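Table Linen: Notes on Washing, Storage and Replacement

The present entry continues the series on household textiles and deals with tablecloths, runners and napkins in daily use. Bed linen was covered in the spring and will not be repeated, except where the same rules apply.

It is the position of this blog that table linen should be used. A cloth kept folded for years in a drawer will yellow along the creases, and the fibers at the fold will weaken whether or not the cloth has ever seen a meal. Readers who have inherited linen are advised to take it out, refold it along different lines at least twice a year, and put it into ordinary rotation if it is sound.

Washing

Cotton cloths may be washed at the temperature given on the label. Where the label has been lost, 35 degrees is a safe setting for the first wash. Stains should be treated before the cloth goes into the machine. Wine and fruit respond to cold water applied promptly. Grease responds to dish soap worked in with the fingers and left for an hour. Candle wax should be allowed to harden and then lifted with a blunt knife, after which the remaining mark may be pressed between sheets of plain paper with a warm iron.

Bleach is not recommended for patterned cloths. The author ruined a blue Planine runner in this way and has not been able to find another in that width. The shop in Pistcombe that carried them now sells lamps.

Fabric softener should be omitted entirely for napkins. It leaves a coating, and a coated napkin does not absorb.

Drying and pressing

Line drying is preferred. Cloths should be brought in while slightly damp and ironed on the reverse side, working from the center toward the hems. Large cloths may be folded in half for ironing, but the fold itself should be left unpressed until the end. Cloths with a raised weave, such as the Koseo kitchen range, may be smoothed by hand and hung over a door overnight.

Choosing a size

Measure the table before purchasing. The drop at each side should be the same, and for everyday meals a short drop is more practical than a long one, particularly in households with children or cats.
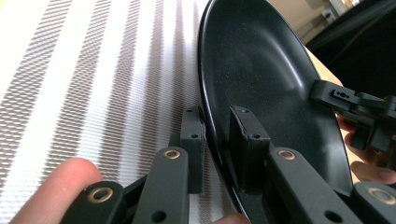
Stripes and small repeating patterns hide wear better than plain cloth. They also make it easier to see whether the cloth has been laid straight, a point that matters more on a long table than on a small one. Plain white remains suitable for formal occasions and is the simplest to match when a replacement is needed.

Replacement

A cloth that has worn thin in the middle need not be discarded. The outer portion is generally sound and can be cut down and hemmed as napkins or tray cloths. The large Steiner cloth purchased for this household some years ago has been reduced in this manner and supplied eight napkins, all still in service.

Winter storage, including cedar and its limitations, will be addressed in November.

Recent posts
Mending a Pulled Thread
Pillowcases: Buttons or Flaps
On the Airing Cupboard
Wool Blankets and Moths

Contact | Copyright, all rights reserved | Back to top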